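Household robots: your questions answered

Questions collected by Stella Langat for the Postari reading group. Last updated December 2, 2025.

Can I buy a robot that does the housework yet?

Bits of it, yes. Floors are the success story, and have been for years, and lawns are catching up nicely. What you can't yet do is bring home one machine that will tidy a living room, wash up and put the shopping away while you get on with your day. We do get asked this nearly every week, and we'd love to give a cheerier answer!

Why is picking things up so much harder than vacuuming?

A vacuum only has to go everywhere and avoid falling down the stairs. Picking up means choosing an object, deciding where to hold it and squeezing just enough, and our homes are full of awkward things – socks, carrier bags, half a lemon. See-through things are a particular nuisance, as many cameras and depth sensors look straight past clear plastic or get muddled by the shine on it.

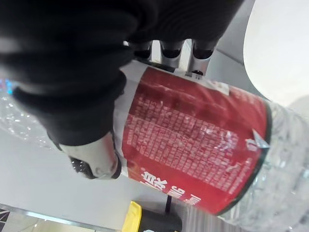 A padded black gripper against a clear drinks bottle with a red label.

Drinks bottles are a lovely test, and more demanding than they look. A full one is heavy and firm, an empty one buckles under very little pressure, and the gripper has to cope with either. Soft padding helps here, as it spreads the squeeze over a wider patch and forgives a hold that's slightly off.

What about laundry?

Machines that fold flat, clean towels do exist, and they are rather soothing to watch. Finding the towel in a heap, turning a sleeve the right way out and pairing socks are all slower going. If you enjoy ironing, your position is safe for a good while.

Are workshops further along than homes?

Much further. On a shop floor the parts arrive in the same place, the lighting stays put and there's no toddler moving the table. Our friends at Vestley have a sorting arm on their returns bench in Sisholm that gets through 800 items in a shift, with 2 people nearby for whatever it can't manage.

What would one cost me?

It varies enormously. The small tabletop arm we bought from Abou Zeid came to £3,350, and it took us the best part of February to get it stacking cups nicely. Do budget for your own patience as well as the machine.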